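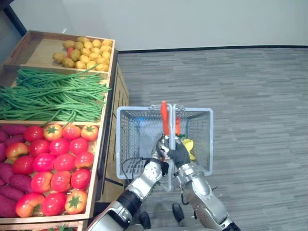
Section 4: Filling the stand and setting up the basket spot

By now you should have the Fastlow stand built, leveled and pushed back to where you want it. If it still rocks when you lean on it, go back to Section 3 and sort out the feet before you put a single potato in. I skipped that once at the Bovcombe shop and spent a very long evening taking everything out again.

I wrote this section for the tiered wooden stand with the slatted sides, part number 661. The older 148 goes together differently, but you fill it the same way, so 148 owners can follow along and ignore step 2.

Before you start

You'll want a soft dry brush, two clean dish towels, the liner mats from the flat box, and your produce, sorted by type. Sort it somewhere other than on the stand. I know it's tempting!

CAUTION: Don't fill a bin over its front rim with anything heavy. Beans can hang over all they like. Squash can't.

Filling the bins

1. Brush out all the compartments, starting at the top and working down. Get into the corners, where the sawdust from assembly likes to hide.

2. Check that each divider is seated in its slot. Press down on both ends until it stops moving. If one end pops back up, the divider is probably in backward – the beveled edge faces the customer.

3. Lay a liner mat in any bin that's getting soft produce. I leave the potato bin bare because I like the look of the wood and potatoes don't care.

4. Start with the back bin at the top. I use small yellow potatoes. Tip them in gently and heap them toward one side, so you have a clear patch of floor to drop the next batch onto. Spread them out later if the gap bothers you.

5. Lay green beans in the middle bin, lengthwise, in big handfuls. Don't fuss over them. A few will stick out over the divider and the side, and I've come to think a bean bin looks wrong when they're all tucked in (my opinion, and you're welcome to yours).

6. Put elongated things like sweet potatoes along the side wall of the front bin first. They make a nice solid edge for the tomatoes to sit against.

7. Now the tomatoes, one at a time, in loose rows. Reds mostly, with a few of the orange-red ones wherever you like. Set them down, don't drop them. I put the ones that still have their green tops where people can see them.

8. Leafy stuff goes in the bottom compartment, last. You'll be bumping into it with your knees for the whole job otherwise.

9. Step back to where a shopper would stand and look. Then crouch and look again from kid height, which is where you'll spot the runaway bean pods on the floor.

NOTE: Check for strays between bins. Something small and red in with the yellow potatoes is easy to miss from the front. I do a quick pass with my hand through the top bin every morning, and I find something that doesn't belong there more often than I'd like.

NOTE: The wood will darken a little with handling, mostly on the rims. You can oil it in March, when things are slow, but take everything out first and give it a full day before you refill.

Choosing a spot for baskets

People need a basket within reach of the stand, and they need somewhere to put it down. Those are two separate spots and you should plan for both.

10. Stand one basket right beside the stand, on the side people walk in from. Keep the handles up so it's easy to grab. Leave enough room for someone to get past with a stroller.

11. Put a small table a few steps away. It doesn't have to match anything. Ours came from Hsiao, the secondhand furniture place out on the Javadholm road, and I only went in there for a lamp.

12. Walk the route yourself with a full basket: stand, table, counter. If you have to turn sideways anywhere, move the table.

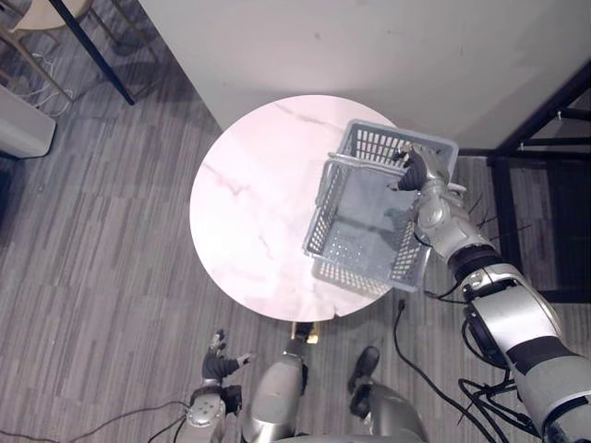 Table height matters more than table size, and I'd try a few before settling. You want to be able to set a loaded basket down without bending much, and lift it off again without dragging it. Round tops are kinder to hips than square ones in a tight shop. With a round white marble top like ours, a plastic basket can sit well over to one side and still leave a good stretch of surface for a purse or a bunch of something leafy. Look the edge over before you buy, too. There's a little chip along the rim of ours, near the gold-colored base, and I'd have haggled harder if I'd noticed it in the store! I can live with it. The basket with the slotted bottom and the holes all through the sides is the kind I'd get again, since you can take it to the sink and rinse it without ending up with a puddle inside.

CAUTION: Don't slide baskets across marble. Grit gets stuck underneath and scratches. Lift, then set down.

CAUTION: Tomato juice and lemon juice will both mark marble if they sit. Wipe them up with a damp cloth right away, and skip the vinegar spray.

13. If your basket has a wire handle, fold it down onto the rim once the basket is on the table. It stays out of the way while you load, and your sleeve won't catch on it.

14. Give the table a gentle push from each side. A small round table on carpet can feel steady and then tip when the weight is all on one edge. If it leans, try a lighter basket or move the basket in toward the middle.

Keeping it going

Top up the bins from the back and bring the older stuff forward. Rinse the baskets at closing and leave them upside down overnight. Brush the bins whenever one goes empty, even if you're in a hurry.

Spare liner mats come in packs of 200, which is ridiculous for one stand, so split a pack with another shop if you can. Dividers are sold singly. Have your part number handy when you order, as the 148 dividers are a hair too short for the 661 and will rattle.

Section 5 covers price cards and the clip-on rail.

Last revised Saturday, May 2, 2020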